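**From the church library shelf**

Sep 3, 2024

The summer reading group finished its book with 2 pages of notes between us and one casserole dish still unclaimed. The book was *Crumbs at Clulus*, a year of short readings on prayer, put out by Kadlec Press. I was the one who picked it, so I've had to be polite about it until now.

Let me start with what I liked. The readings are short. Most run a page and a half, and you can get through one before the coffee is done, provided you don't stop to argue. The author writes from a drafty rented house in Dornum and is frank about how often the morning prayer she is writing about did not happen. In April she misses nearly three weeks and says so in one sentence, then goes right on with Psalm 103. I have owned devotionals by people who never overslept in their lives, and I did not finish any of them.

The chapter on asking for daily bread got us talking the longest. Her point is that the prayer asks for today's portion, and most of us would like to see the whole pantry first. One member of the group objected that she has a chest freezer and does not plan to feel bad about it.

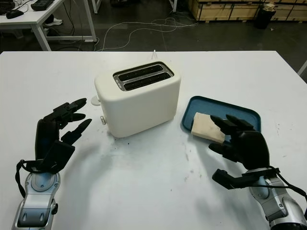
We went back and forth on that until the lights were turned off on us, which I took as a sign, though it was the timer in the hall.

Now the complaints. There is a question at the end of every reading, and the questions are not all created equal. "Where have you seen mercy this week?" kept us busy for half an hour. "Are you a lamp or a bushel?" did not. The index is also a mess. It sends you to Ruth when you want Romans, and I've read Ruth four times this summer by accident. I can't say it hurt me.

The last section, on forgiving people who haven't asked, is the best thing in the book and also the part I would have skipped if I hadn't been leading the discussion. Read it slowly. I had to put it down and make a phone call.

Our copy is back on the library shelf, second from the left, with a coffee ring on the cover that was there when I got it. Next up is *The Jukska Letters*, which is longer and has no questions at all. We start once the new copies arrive. Sign the sheet by the library door if you'd like one, and please write so that a person can read it.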